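Bernness site, second progress report on the grant

Hello all, and sorry this one is a bit longer than the last! There's been a lot going on at Mengal since January and I'd rather you heard it from me in one go than in dribs and drabs.

The short version first. The drilling is finished, the core is logged and split, and most of the assays are back. We are inside the budget you agreed, with one line that has crept over (more on that further down), and the final resource estimate will be a month later than I'd promised. That's my doing, as I booked the lab slot on the old timetable and didn't move it when the rig was held up by snow on the top track.

Drilling. You paid for 1,680 metres of diamond core and that's what we've drilled, spread over the northern and southern ends of the old Mengal workings. The northern holes went in easily and came up in lovely long sticks. The southern ones were a pain — broken ground, lost water, and a stuck rod string that cost us the best part of a shift. Terau, our drilling contractor, swallowed the cost of the rods, which I thought was decent of them, and they've asked to quote for the next round. I'd have them back.

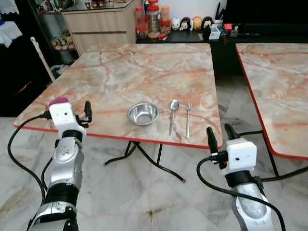
Assays. We sent off 200 samples and have results for all but 39 of them. The copper is sitting where we thought it would, in the altered rock along the footwall, and the grades in the north are a little better than the old company's records suggested. The south is patchier. I know a couple of you were hoping for silver as well and I'm afraid there isn't much to shout about so far, though the missing samples are nearly all from the deeper southern holes, so I'm keeping an open mind (and my fingers crossed!).

I've had the duplicates and blanks checked twice. One batch came back with a blank reading higher than it should, so the lab is running that batch again at its own expense. Please don't quote any of the southern numbers outside this group until that's sorted. The northern ones are fine to use.

Money. The overspend is on haulage. We had planned to store the core in the old stone barn at Bernness, but the roof wasn't up to it and we've had to take space at Wunevley instead, which means more trips and a monthly rent. I've covered it by trimming the helicopter survey, where we only flew the blocks we needed. The full sheet is attached in the usual layout, with the changes in the right-hand column. If you'd like the receipts, shout and I'll send the lot.

The move to Wunevley has been good for us in other ways, mind you. It's dry, there's decent light for logging, and the geologists can get there and back in a day without staying over. We've signed for the space until the end of the grant.

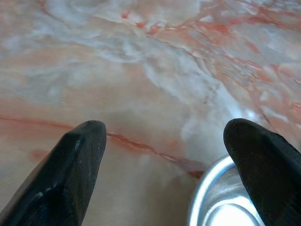 Marble-patterned surface, Wunevley.

Permits and neighbours. The water licence has been renewed with no new conditions. The two farms on the access road have asked us to keep heavy lorries off it during lambing and I've said yes, so there'll be a quiet spell in April. It doesn't affect anything you're paying for. We've also put back the fence by the lower gate, which had been on my list for far too long.

Still to do before the next report: get the last assays in, finish the density measurements, and hand everything to the modellers. I'd also like your say on whether we hold back the remaining survey money or put it towards 2 short holes between north and south. I lean towards the holes — the gap in the middle bothers me, and the modellers will only ask about it — but it's your money and I'm happy to be argued with. If you could let me know before the end of March, I can give Terau an answer while their rig is still nearby.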